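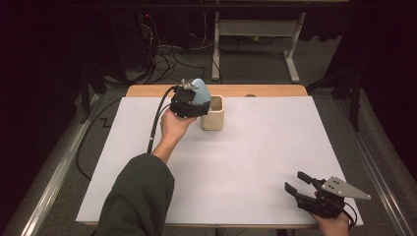 Keromitz egg cooker, small model
Review by Aurelia Frei
9 March 2023

I eat a boiled egg almost every morning, and for most of my life I made it in a pot, with a clock on the wall. My mother did the same. So I was not looking for an egg cooker when I bought the Keromitz in January. The stove in my new apartment is an old electric one which needs a very long time to become hot, and then stays hot when I do not want it anymore. My eggs were one day liquid and the next day like rubber. After several weeks of this I gave up and ordered the machine.

There are two sizes. I have the small one, for four eggs. The bigger one has a tray on top for poaching, and I cannot say anything about it.

What is in the box

You get the base with the heating plate, a plastic holder for the eggs, a clear lid, a measuring cup with a pin in the bottom, and a booklet. The whole machine weighs 573 grams on my kitchen scale, without the cup. The cord is short. In my kitchen the outlet is behind the bread box and I had to exchange the places of the bread box and the radio. If your outlet is far from the counter, please measure before you buy.

The booklet is printed in very small letters. The English part is understandable, but the table with the amounts of water is on the last page, where I did not look for it in the beginning. I have copied it on a piece of paper and taped it inside the cupboard door.

How it works in daily use

You fill water in the cup up to the line, pour it on the plate, make a small hole in the wide end of each egg, put the eggs in the holder with the hole upward, close the lid and press the switch. When the water is gone, the machine makes a sound and switches off. You do not set a time. The amount of water decides how hard the eggs become, and this was for me the most difficult thing to accept. More eggs need less water. I read this sentence three times before I believed it.

For hard eggs I use 100 ml with two eggs, and it takes 14 minutes until the sound comes. The result is good: the yolk is yellow to the middle, without the gray ring that I often had from the pot. The shell comes off easily if I put the eggs in cold water immediately.

For soft eggs I am less satisfied. The lines on the cup are too near to each other, and a few drops more or less make a difference you can taste. The line for "soft" gave me whites that were still a little bit slimy near the yolk. I now fill to a place between "soft" and "medium", which I marked with nail polish, and this is very close to what I like. But I think a customer should not need nail polish.

Eggs from the refrigerator and eggs from the counter do not come out the same either. The booklet does not say a word about this.

The sound

I must write a separate part about the sound. It is a loud buzzing, and it does not stop until you push the switch back. My neighbor Tayla Tapsell asked me on the stairs if I had changed my alarm clock. I put a folded dish towel under the base now, and that helps a little. The model I would have preferred, the Ruddock, is said to have a softer tone, but it was sold out everywhere and I have never heard it myself.

Cleaning

The holder and the lid may go in the dishwasher. The base may not. After one week of use the plate had brown and white spots, which frightened me, but it is only calcium from the water. A spoon of white vinegar with some water, left for a while and then wiped out, removes everything. With hard water like ours I do this every second week. The smell is not nice – open the window.

The pin in the cup is sharp and not covered. I have already stuck my finger on it while washing. A small cap would cost almost nothing, and I don't understand why there is none.

Two eggs have cracked since I own the machine, both from the same carton, and both with quite thin shells. I do not blame the Keromitz for it. Some white ran onto the plate and burned there, and it took me some patience with a soft sponge.

Compared with the pot

My friend Defne Oral has a gas stove and cooks perfect eggs in a pot without looking at any clock. For her this machine would be one more thing in the cupboard, and she told me so. I would agree, if I had her stove. With mine, the cooker is clearly faster and I can take a shower in the meantime, though I must be back before the buzzing.

It is also useful in summer, I suppose, when you don't want a hot pot in a small kitchen. I will know more about that later in the year and can add it then.

Good points

Hard eggs are the same every time
Switches off by itself
Small and light, fits beside the toaster
Easy to peel the eggs afterward

Weak points

Very loud buzzer
Lines on the cup too close together
Open pin
Short cord
Water table hidden at the end of the booklet

I give it four stars out of five for hard eggs and three for soft ones. If somebody has the bigger model with the poaching tray, I would be glad to read in the comments whether its cup has better lines.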